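Trudgate Study Planner Review: One Semester of Daily Use

5 Jun 2020

I bought the Trudgate planner at the start of my second year, after a first year in which I missed two lab reports and turned up for a quiz on the wrong day. It is a paper planner with a free phone app that goes with it. I used both for one full semester, and this review covers how they held up.

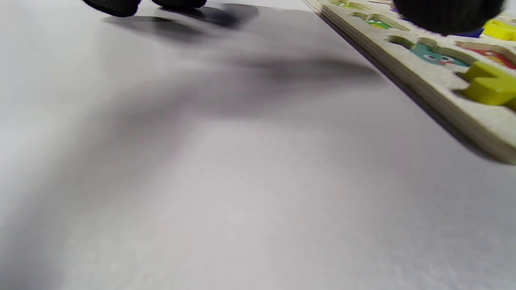

The planner is set up by week. Each week gets two facing pages, with the days down the left side and a blank grid on the right. At the front there is a semester overview that folds out, where you can put every due date from your syllabus. Filling that in took me one evening. It was the most useful thing I did with the planner, and if you only fill in one part, make it that one. I could see right away that three of my courses had papers due in the same week of October, and I started one of them early.

The weekly pages are fine. The lines are spaced wide enough for normal handwriting, but the weekend boxes are half the size of the weekday ones. I do most of my reading on Sundays, so I was always writing into the margin. The Moreira planner I had in high school gave every day the same space and I missed that.

Paper quality is average. Ballpoint and pencil are no problem. Gel pens show through a little, and highlighter shows through a lot. The cover is stiff card with a plastic coating. The corners bent after a month in my backpack, but the spiral binding has stayed in one piece and the pages turn without catching.

There is a section at the back for grades. You write in each course, what each assignment is worth, and what you got. It has room for six courses, with 14 lines for each. My chemistry course had more graded items than that because of weekly quizzes, so I had to use a second block for it. Students with a lot of small assignments should know this before buying.

Now the app. You type in your due dates and it sends reminders. It does not read the paper planner in any way, so you are entering everything twice. I kept that up for three weeks and then only used the app for exams. The reminders came on time. You can pick one day or one week ahead, and I would have liked something in between. It also asks you to make an account before you can do anything, and the password reset email took most of a day to reach me.

A friend in my dorm uses the Bedano planner, which costs less and has no app. We compared them over lunch. Hers has better paper and full-size weekends, but no fold-out overview and no grade section. She writes her due dates on a wall calendar, so she doesn't need the overview.

Did my grades go up? A little, but I also dropped a hard elective, so I can't give the planner credit for all of it. I did hand everything in on time.

Good: fold-out semester overview, strong binding, grade section.
Not so good: small weekend boxes, highlighter shows through, app needs double entry.

Rating: 4 out of 5 for the planner, 2 out of 5 for the app. I have already ordered the one for next year.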